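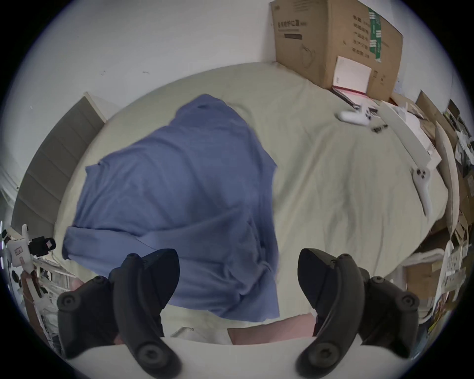

What do you do at a laundry folding open day? Mostly you fold, and you fold a lot more than you planned to.

I went to the Neritz open house on 11/14/18 expecting a short tour and a cup of tea, and I stayed until they were stacking the chairs! Neritz teaches home care workers how to run a household, and the bedroom practice rooms are the heart of the place. Hidayah Pelupessy took seven of us upstairs and put us straight to work.

Her method for sweaters and other soft tops is so simple. Lay it on the bed, smooth the body with flat hands, bring one sleeve across, then the other, and fold up from the hem. She can do one in the time it takes me to find the armholes. Mine came out lumpy the first few times (sleeves are the enemy), but by the end I had a pile I'd have been proud to put in a drawer.

I loved that we worked on beds and not on a counter. Most of us fold on the bed at home, and a soft sheet moves under you. Hafiz Simanjuntak, who was in my group, kept pulling his tight between shirts, and I've started doing the same.

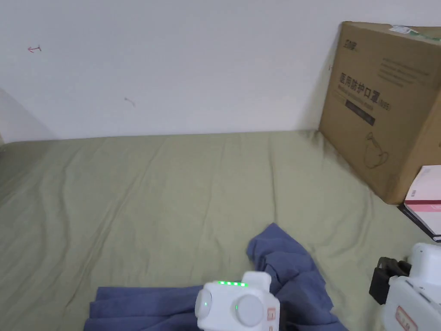

Green sheet and a mask carton against the wall, practice room.

Downstairs they had a table on sorting and storage, with a good talk about reusing sturdy cartons for off-season clothes. I came home and did my whole closet that way. The beginner course runs 35 hours and there's another open house in December. Wear short sleeves, the rooms get warm, and go early if you want a bed near the door. The tea was great too, and there were little coconut cakes. I had three.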